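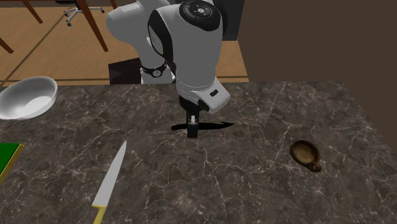
Countertop stone is sold under trade names that say little about the mineral content of the slab, and this handout sets out how to get from the trade name to a care and fixing specification. In the trade, "marble" covers true marble, polishable limestone, serpentinite and a good many printed surfaces made to resemble all three. A dark brown marble countertop like the one under the arm could be specified from any of these groups on appearance alone, and colour should never be the basis for a schedule entry. The entry must give the rock type, the finish, the thickness and the supplier's batch reference.

## 1. Rock type and acid sensitivity

True marble is recrystallised limestone, made mostly of calcite or dolomite. Calcite reacts with weak acids, including vinegar, lemon juice and many bathroom cleaners. The reaction removes material from the surface and leaves a dull patch known as an etch. An etch is loss of polish and cannot be washed out. A stain is a foreign substance held in the pores, and can often be drawn out with a poultice. Students confuse the two every year in the written paper.

Dolomitic marble reacts more slowly. Granite and quartzite are largely unaffected by kitchen acids, though quartzite is often mislabelled and should be checked. The usual check is one drop of dilute hydrochloric acid on an offcut, with eye protection, gloves and a rinse bucket to hand. Brisk fizzing means calcite. Faint fizzing, or fizzing only on scratched powder, suggests dolomite.

Brown in a calcite stone normally comes from iron oxides or organic matter. Etching shows more clearly on dark polished stone than on pale stone, as the dull patch appears lighter than its surroundings.

## 2. Finish

- **Polished** - reflects light strongly, shows etching soonest, lowest surface absorption.
- **Honed** - matt or low sheen, hides etching better, takes up oil more readily.
- **Brushed** - slightly textured, harder to wipe clean along the veins.

A sealer reduces absorption. It gives no useful protection against acid, and a specification that relies on it for that purpose will be marked as wrong.

## 3. Worked case: the Mirard kitchen

The Mirard job used a brown stone supplied by Trukport under batch 3126. The schedule called for a polished finish and gave the material only as "brown marble". Saron Weldu's site note records 31 separate marks on the worktop at handover. On inspection, eight proved to be oil stains and were treated with a poultice. The rest were etches, and the top had to be rehoned in place.

The acid test had not been carried out on an offcut before ordering. The cleaning sheet issued to the client had been written for granite and recommended an acidic limescale remover. Either fault alone would have been enough to cause a claim.

## 4. Support and joints

Natural stone is weak in bending, and most breakages start at cut-outs. Internal corners should be cut to a radius, never square. Keep joints away from sink and hob openings, and support the slab on both sides of each joint. Unsupported overhangs are covered in the Uzor tables, which will be provided in the test. Resin-filled veins count as a line of weakness when reading those tables.

## 5. Preparation for the practical

Read sections 1 and 2 before the session. Bring safety glasses and a hand lens. Each group will receive four unlabelled offcuts and should record rock type, finish and probable absorption for each, with the evidence used.

Completed sheets go to Amarachi Odukoya. Late sheets will be accepted only with a signed extension form.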